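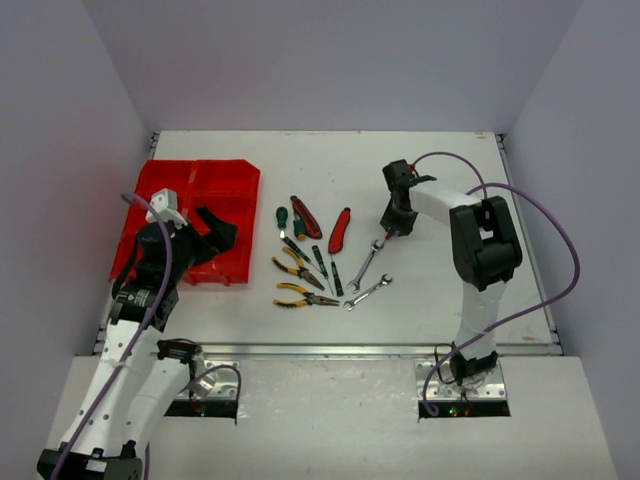 I've been selling soccer gear out of Ponside for a good few years now, and the Norno rebounder is the only thing in the shop I'd drag out of a burning building (well, after the dog). It's a steel frame with a tight net on it, you kick a ball at it, the ball comes back. My own kids have been abusing one in the yard since the first batch came in. It ships flat, so you'll be putting it together yourself, and I'd really love for you to do that on a proper surface and not in the grass, where I lost a whole bag of net hooks my first time. A divided tray like the red one on the left up there is perfect for the small stuff – hooks in one compartment, washers in another, the long bolts down in the deep section – and you won't need anywhere near as many hand tools as the bunch sitting in the middle of that white work surface. A wrench and a rubber mallet will get you through it.

Norno Rebounder, item 3222
In stock, ships from Ponside
Page updated 20 Sep 2026

What you're getting

The frame is powder-coated steel tube, dark green, and it weighs 43 pounds with the net on. That's heavier than most of the ones you see at the big stores and I like it that way! A light rebounder walks backward across the yard every time somebody hits it square, and then you spend half of practice hauling it back to where it was. This one stays put on grass with the ground stakes in, and on turf you can hang a sandbag over the rear bar (bags are sold separately, sorry, the shipping on sand is ridiculous).

The net is knotless and hooks on all the way around. You set the tension by which loop you hook, and I'd start on the outer loops and go tighter after a week, once the net has relaxed a bit. The angle adjusts to 3 positions. Straight up gives you a low pass back along the ground. The middle one sends it back around knee to chest height, depending how hard you hit it, and that's where ours lives most of the time. All the way back is for headers, volleys and goalkeepers.

To change the angle you pull a pin on each side and lean the frame. Do both sides before you let go. The pins are on little cables now so they can't wander off, which is a change from last year's model, and yes, it came from customers emailing me about lost pins.

Who it's for

Anybody who trains alone, mostly. I coach an under-11 side on Tuesdays and I bring one along for the warm-up, and the kids line up for it like it's a carnival ride. Two touches and pass, then one touch, then weak foot only, and by then they're sweating and I haven't had to say much. Keepers love it too. Agustina Núñez, who trains the keepers at our club, has hers set all the way back and throws the ball at it by hand from close in, and the reaction work you get out of that is way better than having me shoot at them, because I'm predictable and I mostly miss.

It's fine for grown-ups. I've hit it as hard as I can and it's still here. I wouldn't use it with a baseball or a lacrosse ball, the mesh is the wrong size and the return is all over the place.

If your player is really little, like kindergarten little, I'd wait or get the Gaete mini, which is lower, lighter and a lot easier to get in the car. The full-size Norno sends the ball back faster than a small kid expects.

How it compares to the Govard

I get this one a lot so let me just put it here. I used to carry the Govard and I still think it's a nice piece of kit. It folds up smaller and it has wheels. If you're a coach moving between fields with a small trunk, you might be happier with that one, and I won't be offended. The Norno has the better bounce, to my mind, and the net is much easier to replace – on the Govard you have to slide it out of a channel, and I've said some words doing that.

Putting it together

Lay the frame pieces out first and finger-tighten everything. Don't crank any bolt down until the whole rectangle is standing square, or the last corner won't meet and you'll be undoing it all. Then tighten, then the net. Hook the four corners, then the middle of each side, then fill in between. Gloves help with the last few hooks. A second person helps more.

Leaving it outside

You can. The frame doesn't mind rain. The net will last longer if you take it in for the winter, and I bring mine in at the start of December or whenever I remember. If you scratch the coating down to metal, dab some paint on it. Touch-up bottles are a couple of bucks and I throw one in free if you mention it in the order notes.

Spare parts

Replacement nets, hooks, pins and stakes are all in stock, and they're all on the spares page under the same item number. A new net is $43 and fits every Norno frame we've sold, old ones included.

Shipping and returns

It goes out by ground freight in one long box, so please check that somebody can help you carry it in. If a part's missing or bent, email the shop with a picture and Trinidad Aravena will get the piece in the mail to you, usually the same day. If you just don't like it, send it back within a month, used is okay, muddy is okay, but please knock the worst of it off first.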